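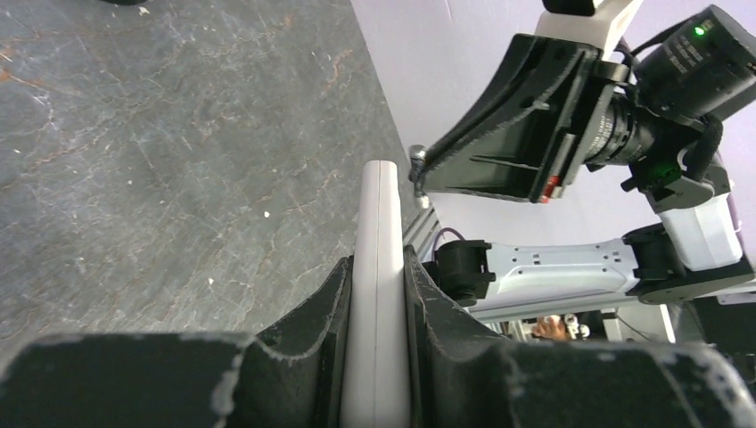 About Grastari

Grastari supplies patterned surfaces for worktops, shelving, display areas and small rooms. The company was founded by Béla Jakab, who had spent 20 years fitting counters and floors before opening a workshop of his own. It remains privately owned, and Mr. Jakab continues to direct the selection of patterns.

Our customers include schools, music studios, model makers, shopkeepers and households. Many of them first come to us with one bench or one corner to cover. We accept small orders on the same terms as large ones, and there is no minimum quantity for cut pieces.

Our surfaces

The company offers three ranges. Destar is made up of stone patterns, mainly in gray, with darker patches and fine pale veining. A number of Destar patterns also carry a thin line of rust or ocher. Espiritu contains the plain colors and is most often ordered for walls and side panels. Risness is our range of wood patterns. It was introduced in November and is being extended as new shades pass inspection.

A current card of 45 patterns is kept at the showroom. Sample pieces may be borrowed for 2 weeks. We ask customers to place a sample flat in the room where it will be used and to look at it by day and again under the evening lights. A gray that seems cool in a showroom can look considerably warmer beside a cream wall, and veining that is hardly noticed on a small sample becomes more apparent over a full bench.

Choosing for use

A surface is chosen for what will stand on it. During the first consultation, our staff will ask for a list of the items that are to be kept there and how often they are moved. A music room may need space for a metronome and sheet music. A classroom table may hold building bricks one hour and paint jars the next. Customers are welcome to bring such items with them and set them out on the larger sheets in the showroom.

Color is considered at the same time. Mottled gray is a frequent choice for tables used with children's materials, as blue, purple and pink objects remain easy to find against it. Customers who work with small white or pale gray parts are generally advised to look at the darker Destar patterns or at a plain Espiritu shade.

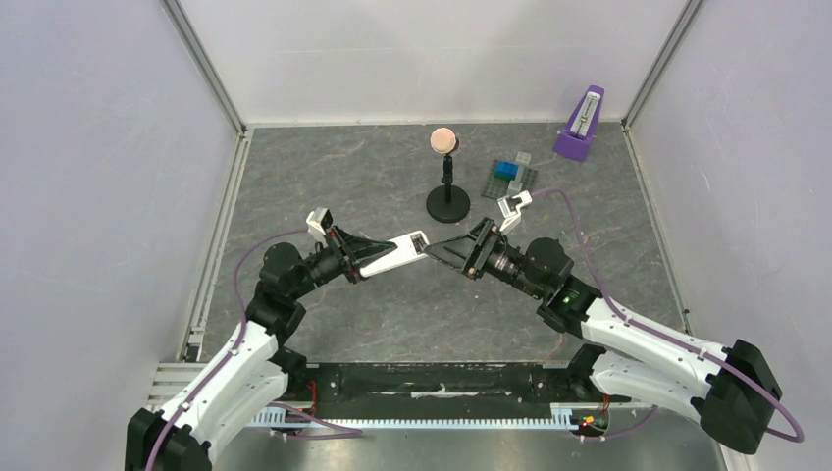 A gray marbled floor with a light gray back wall. Toward the back: a pale pink round object on a black stand, a dark gray baseplate with two bricks, and a purple metronome.

Measuring and fitting

Customers may provide their own measurements or request a visit. Where a surface meets a wall, we measure at both ends and at the middle, and the larger figure is used for cutting. Pieces up to 160 centimeters in length are cut at our workshop and can be collected. Longer pieces are delivered and trimmed on site.

Fitters remove their own offcuts unless the customer wishes to keep them. We recommend keeping one offcut from each order, marked on the back with the pattern name, for use in matching later work.

Care

Written care instructions are supplied with every order. For most patterns, a soft cloth and mild soap are sufficient. Objects with hard or narrow feet should be lifted when they are moved. Scouring powder should not be used on any Grastari surface, and felt pads are available at the counter without charge.

Our commitments

Grastari confirms all prices in writing before cutting begins. If a pattern is to be withdrawn, customers who have ordered it are informed and may reserve additional pieces from the remaining stock. Complaints are answered by a member of the workshop staff and are reviewed by Mr. Jakab.

Schools and visitors

School groups are received at the showroom by arrangement. Pupils may handle the samples, compare patterns and plan the layout of a table or shelf using objects brought from their own classrooms. Teachers are asked to state the size of the group when booking.

Page last reviewed 2 May 2025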